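Small Boxes for Optical Parts: a Gallery

Share 2 | Comments 2

The collection on this page is a modest one. It began with a cupboard which my former colleague Toshio Hosoda left to me when he moved to a smaller flat. In the cupboard there were optical parts of many kinds, and almost every part was in its own box. At first I was interested only in the glass. After some months I noticed that I was looking at the boxes as much as at what is inside them, and that I could find very little written about them. Catalogues tell us about the lens or the filter, with curves and tables, but the box is not mentioned, or it is mentioned in one line together with the price of postage.

For this reason I decided to make a gallery where the box is also taken seriously. I am not an engineer of optics. I worked for many years in the stores of a company called Vemari, where we received, checked and gave out small parts to the workshops. My knowledge is therefore a knowledge of shelves, labels and packing. If a reader finds a mistake in the optical side of my text, I will be thankful for a letter.

The register has now reached number 913. This does not mean that I have so many boxes. Toshio had started his own numbers with a different system, and I did not want to rub out his pencil marks, so there are large holes in the list. The real quantity is near to the 200 which I have space for, and when a new one comes I must think which one should go.

The closed box

Most of the boxes for small parts are made according to the same idea. There is a lower part which holds the piece, and there is a lid which covers it, and on the lid there is a place where one can read the name of the contents. Paper labels were put on by hand in the older stores, and later they were printed. For me the best kind is a low box in a dark colour with a light label, such as the little black one lying flat in the middle of the white table, because the label is found at once even in a cupboard with a poor lamp. The pale rectangle on the top catches the eye before the box does. In Vemari we had a rule that the label must look upwards and never to the side, and I still follow this rule at home, although my wife finds it too strict.
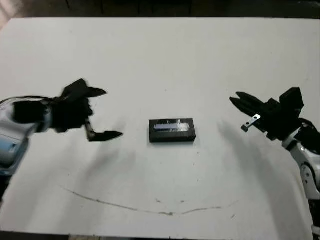

The length of the box is also of importance. A long and low box wishes to lie down. People who have little room on the shelf put such boxes standing on the short end, like books, and it works well until somebody pulls one out quickly and the neighbours fall. I made small dividers from card for my drawers, two for each row, and after this I had no more accidents.

I should say something about the colour. I have boxes in grey, in cream, in a green which I do not like, and in black. The black ones show each scratch in white. A collector of toys would perhaps be unhappy with it, but I prefer a box that has been in use. The Flilent boxes, of which Toshio had a whole drawer, are very seldom found without marks on the corners. A perfect one makes me a little suspicious, and I ask myself if the part inside was ever needed by someone.

The open box

To open these boxes is a small pleasure, and one has to do it slowly. When the lid fits well, it holds by itself and there is a soft resistance from the air. Then the lid should be laid down near the box and with the label up. I insist on this with all visitors. When several boxes are open at the same moment and the lids are mixed, one can lose a whole afternoon, and in the stores we lost much more than that on one occasion in June, when a shelf from the supplier Vanags had to be sorted again from the beginning.

Inside, there is nearly always a bed of some soft material. The oldest boxes in my cupboard have cotton wool, which leaves hairs on everything. Some have a folded piece of thin paper, and a few have felt. Foam came later. It is cut to the form of the piece, so that the piece stands or lies in its own opening and does not touch the wall of the box. Foam has one enemy, and this is time. Certain kinds become yellow and then they turn into crumbs, and the crumbs stick. I look through all my foam once a year and exchange what is starting to go bad.

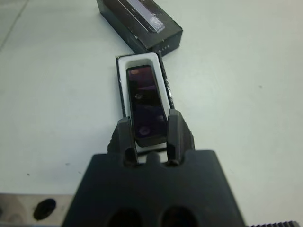 Purple piece upright in its white foam, with the lid beside the box.

I find this white bed very beautiful against the dark box. I am careful not to write what the piece is. My friend Trilok Singhal, who understands more of glass than I do, taught me that from the colour of a reflection one can easily be led to a wrong name. It has the look of a glass filter, or it could be a prism, and I leave the question open in the register with a pencil mark. The purple does not look the same in every place. There are lighter patches in it, and a rounder whitish reflection low on the left.

Look also at the wear on the black walls, which is whitest at the upper edge on the right and again on the rim on the left. On the lid there is a small piece of clear tape over a part of the label. I have a weakness for tape of this sort. In the stores we used it to save a label when the corner came up, and a label which has been saved in this manner is often still good when its neighbours have fallen off and are lying at the bottom of the drawer.

Some notes on keeping them

Tape which has become brown should stay where it is. I tried to remove it from two labels in my first year and in both cases the ink came away together with the glue.

The piece itself is to be held only by its edges. I use cotton gloves, and I wash them without softener.

Please do not write on the box. I write the number on a small paper and lay it under the foam, where it hurts nothing and where it will be found by the next owner.

A little bag against moisture may be put in the drawer, but I do not put it inside the box, where it would press on the foam.

What I am still looking for

I would be glad to hear from anybody who has a box from Bostton, of the long type with a lid that comes off completely. Toshio remembered them very well, and he has described to me a lid with a rounded corner, but I have never held one in my hands. An empty box is also welcome. I can offer in exchange several Flilent boxes in grey, with felt, in honest used condition, and I will pay the postage in both directions if the exchange does not please you.

More pictures will be added when the drawers on the left side of the cupboard are in order.

Page last changed: December 8, 2022

This website uses cookies to remember your settings. By continuing to read you agree to their use. Accept | More information

Contact | Copyright by the author, please ask before copying texts or pictures | Back to top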